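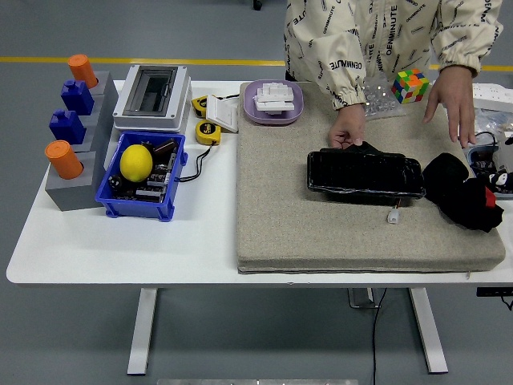 그림 4. 혼합 물품 작업대. 왼쪽에 계단형 받침대, 오른쪽에 베이지색 패드형 매트가 있다.

3.2 작업대 위의 물품 배치와 매트의 역할

본 절에서는 Trillstead 작업실에서 관찰한 정리 활동 가운데, 서로 성격이 다른 물품이 한 작업대에 함께 놓이는 경우를 다룬다. 선행 연구는 대체로 한 종류의 물품, 예를 들어 식기나 의류만을 대상으로 하였다. 그러나 작업실의 책상에서는 공구, 부품, 포장재, 식품이 같은 면을 나누어 쓰는 일이 흔하다. 우리는 이러한 상태를 '혼합 배치'라고 부른다.

관찰은 11명의 참여자에 대하여 이루어졌으며, 기록된 정리 활동은 모두 276건이다. 참여자에게는 물품의 분류 기준을 미리 알려 주지 않았다. 한 활동의 길이에도 제한을 두지 않았고, 참여자가 스스로 끝났다고 말한 시점을 종료로 보았다.

혼합 배치에서 물품이 놓이는 자리는 세 가지 바탕으로 구분할 수 있었다. 첫째는 형태가 정해진 받침대이다. 그림 4의 회색 계단형 받침대가 이에 해당하며, 주황색 원기둥과 파란색 병 모양 블록이 높이를 달리하여 세워져 있다. 이러한 받침대에서는 물품의 자리가 이미 결정되어 있으므로 참여자가 망설이는 시간이 짧았다. 둘째는 용기이다. 용기 안에서는 종류의 구별이 약해진다. 같은 그림의 파란색 통에는 전자 부품 더미 위에 레몬이 얹혀 있는데, 우리의 부호화 규칙에서는 이를 '이종 포함'으로 기록하였다. 통 밖으로 나온 검은 케이블은 통에 속한 물품으로 처리하였다. 셋째는 평평한 면이며, 여기에는 상판 자체와 그 위의 매트가 모두 포함된다.

세 번째 바탕에 대해서는 조금 더 자세한 설명이 필요하다. 상판과 매트는 둘 다 평평하지만 참여자들은 이 두 면을 같은 방식으로 쓰지 않았다. 줄자처럼 단단하고 모양이 변하지 않는 물품은 상판에 직접 두는 경향이 있었다. 이에 비하여 천이나 케이스와 같이 손으로 만지면서 상태를 확인하는 물품은 매트 쪽으로 옮겨지는 경우가 많았다. 그림 4에서도 검은 케이스와 구겨진 검은 천은 매트 위에 있고, 노란 줄자들은 매트 밖에 있다. 다만 한 장의 그림으로 이 경향을 증명할 수는 없으며, 활동별 수치는 부록에 따로 제시한다.

매트 위에서 두 손의 쓰임이 나누어지는 점도 기록할 만하다. 한 손은 물품을 잡고, 다른 손은 매트 면에 편 채로 두는 자세가 자주 나타났다. 우리는 펴진 손을 쉬는 손으로 부호화하지 않고 '지지 손'이라는 별도의 항목에 넣었다. 면담에서 몇몇 참여자는 매트가 밀리는 것이 신경 쓰인다고 대답하였다. 매트가 없는 작업대에서는 이 항목의 빈도가 낮았으나, 표본이 작아서 통계적인 비교는 하지 않았다.

작은 부품의 처리는 판정이 어려웠다. 매트 위에 홀로 놓인 흰색 커넥터와 같은 물품은 아직 정리되지 않은 것인지, 또는 그 자리가 최종 위치인지를 겉모습만으로는 알 수 없다. 따라서 활동이 끝난 뒤에도 같은 자리에 있는 물품만을 '배치 완료'로 인정하였다. 판정이 서로 다른 때에는 두 평가자가 기록을 다시 보고 합의하였다.

관련 논문
Bassi, A. 계단형 받침대의 높이 차이와 물품 선택 순서
Lopes, E. 공용 작업대에서의 용기 사용: Skaltness 사례
Bassi, A., Lopes, E. 부드러운 면과 단단한 면: 포장 작업의 관찰 기록
Kornia 공방의 소형 부품 보관 방식에 대한 예비 조사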